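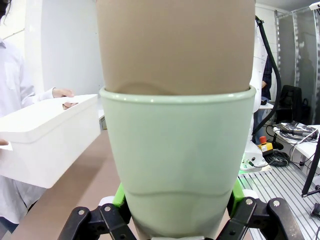

A pale green cup, held from below.

Stekdale Water Users List
Filed under: Irrigation & Water Supply
4 min read
Last updated: January

Subject: Re: Lateral 10 lining and the Monday meeting

Hello all, and a happy new year to those of you I haven't run into at the feed store yet,

I meant to answer this last week, but the pump on our stock tank froze up and then my sister came to stay, and you know how the days go. Thank you to Warren's side of the ditch for being so patient with me. I've put the original message in below so the folks who only joined the list at harvest can see what we're talking about.

> From: Ľubica Michalík
> To: Stekdale Water Users
>
> Neighbors,
>
> The Sostden Irrigation District has asked whether we want Lateral 10
> lined before the water comes on, or whether we would sooner wait and
> have it put in pipe when they do the Etim branch. They need an answer
> from us as a group. Lining is cheaper per acre now. Pipe would cost
> more and we would be without a date for it, but it would give
> pressure to the upper places and save a good deal on pumping.
>
> I farm at the tail end, so I will say plainly that I am tired of
> getting what is left over in August. Either choice would help me.
> Doing nothing would not.
>
> Could everyone send me their turnout number and the acres they
> water from it? I have the district's list, but it still shows two
> places that were sold.
>
> Ľubica

Ľubica, first of all, you are owed a pie for taking this on. We are turnout 2, and we water nearly 200 acres off it, most of it alfalfa with the lower piece in dry beans this coming year if I can get the seed I want. The district's list has us down for more than that because it still counts the corner we took out when the road was widened. I called the office about it two summers ago and the young man was very nice and wrote it all down, so I don't know where it went after that.

As for lining or pipe, my husband and I have gone back and forth on it over a good many suppers. He leans toward pipe. We pay to lift water up to the bench, and if it came to us under pressure we could shut down the old booster for most of the season, maybe for good. He also likes the idea of never burning weeds out of that ditch again, and I can't argue with him there!

I lean toward lining, and mainly it's the waiting that bothers me. The Etim branch was going to be done "soon" when our youngest was in grade school, and she has a mortgage now. Meanwhile the stretch past the Ninolness place seeps so badly that there are cattails in what used to be a perfectly good hay field. If we can get even that much lined before the water comes on, Ľubica and the others at the bottom would see some of it come August.

One thing I'd like somebody to ask on Monday is whether the lining would be wasted if pipe does come along later. Would they tear it out, or lay the pipe in beside it? And would we still be paying on the first while we were billed for the second? I looked through the packet they mailed and couldn't find a word on it, though I did find my assessment, which is $2973 before any of this gets added on. I'd want to see the new figure on paper before I raised my hand for anything.

I'd also like to know who fixes the check gate above the county road. It has been held shut with a fence post since last spring, and every time the wind blows tumbleweeds up against it the water goes over the bank and down the Hendersons' lane. A new gate ought to go in with whichever job we pick, while they have the equipment out there anyway.

We'll be at the meeting, and there is room in the pickup for two if anybody at our end would rather not drive home in the dark. Call the house, please, and let it ring a while. I'm usually out with the calves until supper.

Oh, and whoever left a good pair of irrigation boots at our headgate in the fall, they are on the porch and they have been dried out and brushed off. Size 10. Come and get them any time.

Warm regards to everybody,
Marlene, turnout 2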